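Survey of Zerkik Escarpment Finds Sharper Boundary Between Dry Grassland and Gravel Plain

May 21, 2024

The Farkham Institute of Physical Geography has released the first complete ground survey of the Zerkik Escarpment, the long belt of broken hills that separates the Nilley grasslands from the gravel plain to the south. The survey covers a strip 40 miles long and was carried out on foot and by vehicle over two field seasons, the second of which ended in October.

The results show that the change from grassland to gravel takes place over a much shorter distance than existing maps suggest. On the northern side of the escarpment, bunchgrass and low sage grow in a continuous cover on fine, wind-laid soils. On the southern side, the ground is largely bare, with shrubs confined to dry streambeds and the edges of alluvial fans. In the central part of the survey strip, the full change from one to the other was recorded within 2 miles.

"The older maps drew this boundary as a wide band of mixed vegetation," said Lakshmi Kandasamy, who directed the survey. "That description holds at the eastern end, where the hills are low. In the center and the west, the crest of the escarpment is the boundary, and a person can walk across it before lunch."

The highest point on the crest stands 1,970 feet above the floor of the southern plain. Moist air from the north gives up most of its rain before crossing, and the streams that drain the southern slope flow only after storms. These streams have built a row of fans at the foot of the hills. Where neighboring fans have grown together, they form a single apron of coarse gravel that slopes gently toward the Abugri Basin.

Survey teams collected sediment from 5 of the larger fans. Samples were taken at the head, the middle and the outer edge of each, and were sorted by grain size at the Institute's laboratory in Farkham. Material near the fan heads includes boulders and angular cobbles, while the outer edges consist mainly of sand and silt. In the western fans, layers of fine silt lie between beds of gravel - a pattern the authors interpret as a record of quiet periods between major floods.

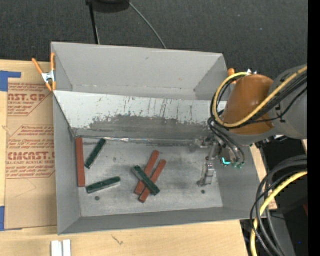 The Abugri Basin receives whatever the fans do not hold. It has no outlet, and after heavy rain a shallow lake forms on its floor and remains until the water evaporates. In the survey report, Ronaldo Belmonte, who prepared the chapter on drainage, describes how water and sediment collect in a closed basin of this kind. The principle is the same as in any open-topped bin whose walls all slope inward, such as the gray one with the scuffed floor: loose material that comes down the sides ends up at the bottom. In the Abugri Basin, the finest silt travels farthest and settles in the lowest ground, where it dries into a pale crust. Strong winds later lift part of that silt and carry it back toward the hills.

This movement of dust may help explain the soils on the northern side. The report notes that the grassland soils closest to the crest contain mineral grains that match those from the basin floor. The authors caution that the comparison rests on a limited number of samples and that other sources of dust lie within range of the prevailing winds. A separate study of the soils is planned.

The survey also compared present vegetation with land records held by the district office in Nilley. Along most of the strip, the southern limit of continuous grass has not moved by a distance that can be measured with confidence. The exception is a stretch near the western end, where grass has drawn back toward the crest and bare ground has opened on the upper slopes. Grazing, a run of dry years and the rerouting of a livestock trail are all considered as possible causes. The report does not choose among them.

Revised maps of the escarpment will replace the current sheets in the Institute's regional series. They will show the vegetation boundary as a line in the center and west and as a shaded band in the east, together with the limits of each fan and the high-water mark of the basin lake. Field notes and grain-size tables will be made available to researchers on request.

Permanent markers have been set along the survey route so that later teams can repeat the measurements at the same points. The Institute expects to begin the next round of fieldwork in October, starting at the western end. Landowners along the route will be notified in writing before any crew enters their property.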